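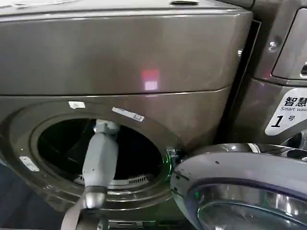 The second half of our grant year was mostly about water. When we wrote to you in April, the shared laundry at the Nusari house was open only to the residents, and the families from the street were still washing by hand in the yard. Now they can come in too. The machines are front-loading, as we promised in the application, and the round opening is low enough that older users do not have to lift wet sheets over a high edge. We had discussed the cheaper type with the lid on top, but Mrs. Khúc's mother and two of her neighbors asked us strongly not to buy it, and we are glad that we listened to them.

Report date: Friday, November 21, 2025
Prepared by: Trí Hứa, project coordinator
Project: Kirka Street Water and Washing

1. Work done in this period

The old supply pipe from the street to the yard was replaced in full. The contractor, Trummer, had planned to change only the part under the gate, but after the ground was opened the rest was found in bad condition, with rust on the joints. The extra work took five days and we paid for it from the reserve line, as the agreement allows. The pressure on the upper floor is now good also in the evening.

A tank of 200 liters for rain water was placed behind the kitchen. It is used for the garden and for cleaning the steps. The children's group painted the tank, which was not in the plan.

We have 28 households on the user list. Each household has one fixed time in the week, and the free hours are for anybody who signs the paper on the door. At first we made the list on the computer, but many people did not look at it. The paper is better.

2. What did not go well

The drain in the laundry room was too slow in the first weeks and the floor was wet. Nghĩa Khúc, who looks after the building, opened it two times and found sand from the construction. He has put a simple filter basket in the drain and it is emptied each Saturday. We do not consider this matter closed until the winter rain has passed.

The delivery of the water meters from Kosix is late. They gave us a new date and then moved it again. Without the meters we can not yet send you the use per household, which you asked for in your last letter. We have the total from the main meter only and prefer not to divide it by guess.

There was also some disagreement about soap. A few families want to bring their own powder, and others say that too much powder is put in and the clothes come out stiff. We held one evening meeting on this and agreed on a measuring cup tied to the shelf.

3. Money

Spending is inside the budget on all lines except pipes. The reserve line is now used to the end. The user fee is kept in a separate account for repairs, and 20 percent of it has gone for new hoses and door seals.

4. Next period

Before the next report we will install the meters, finish the tiles behind the sinks, and put a roof over the drying lines on the east side. We would like to ask for your permission to move the unused amount from the training line to this roof. The written request with the offer from Trummer is sent separately.

With thanks for your patience about the meters,
Trí Hứa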